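Teach It Slowly
By Paweena Paisan

I have spent 30 working days teaching a robot arm to sort cables, and I want to defend the slow way of doing it. At Pinau we recorded 598 demonstrations for this one task. Every one was made by a person, with a gripper tool held in the hand. My manager asked me in May if we could not do the same from a screen, with a joystick, from any city. We could. I think we should not, or not yet.

When I hold the tool myself, my wrist knows things that I cannot put in a manual. A thin cable pushes back a little before it slips. I slow down there, and I do not decide to slow down. With remote control I feel nothing, so I look and guess, and the robot learns my guessing. We tried it with four operators on the Ramasamy setup. Their recordings were clean, but full of small stops, and the trained arm made the same small stops.

The place matters also. I prefer an ordinary table near a window, with daylight that changes and cables lying the way people leave them.

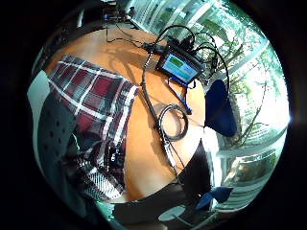

Amnuay Wiriya wrote to me that I am being romantic about hands. A person with the tool gets tired after an hour, he says, and a tired hand teaches bad habits just as well as a joystick does. He also says that remote work lets people earn from home who could never travel to a lab.

He is right about the tiredness, and I have thrown away many afternoon recordings for that reason. His second point is stronger, and I do not have a full answer. Maybe the remote operators should first spend some four days with the tool in their own hand – paid days, of course – before they touch a joystick. At least they would know what they are missing.

What I will not accept is that we choose only by price per recording.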